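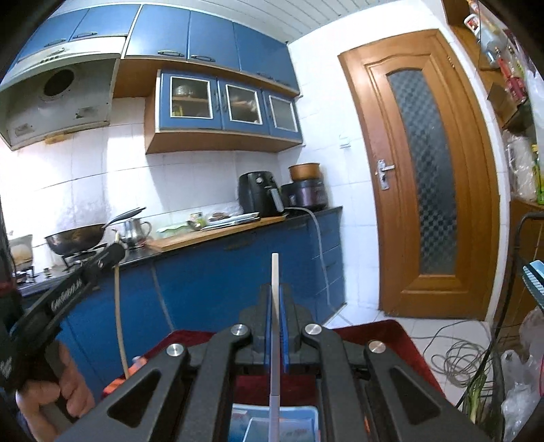 Wall mirror fixing check – Susstead showroom and returns bay

Checked by: Kanyarat Onsri
Due: every Friday, before opening

1. Hanging wire and D-rings
Pass. Wire on the Phuthong round mirrors is seated in both rings. One ring screw on the display piece was proud of the frame and has been driven home.

2. Wall plugs and screws
Pass with comment. Plasterboard bays use Gillex plugs only. Brown masonry plugs were found in the spares tin and have been taken out.

3. Clearance behind glass
Pass. Minimum 3 mm at all four corners. The sunburst model sits on felt pads, which need replacing when flattened.

4. Safety backing film
Fail. Film is lifting at the lower edge of the Drematex square, 600 mm size. Withdrawn from display. Do not press the film back down – the adhesive does not recover.

5. Edge condition
Pass. No chips or shelling on bevelled edges. Run a gloved finger along the full edge; a visual check alone misses small nicks.

6. Load label
Pass with comment. Label must state the maximum weight in kg and be readable with the mirror tilted forward. The 8 kg label on the hall mirror is faded. Reprint requested.

7. Leaning mirrors
Pass. Anti-tip strap fitted to each, with slack no greater than 30 mm.

8. Storage racks
Not checked. Access blocked by a delivery. Carry over to next inspection.

Outstanding: item 4 (supplier to replace), item 6 (label), item 8.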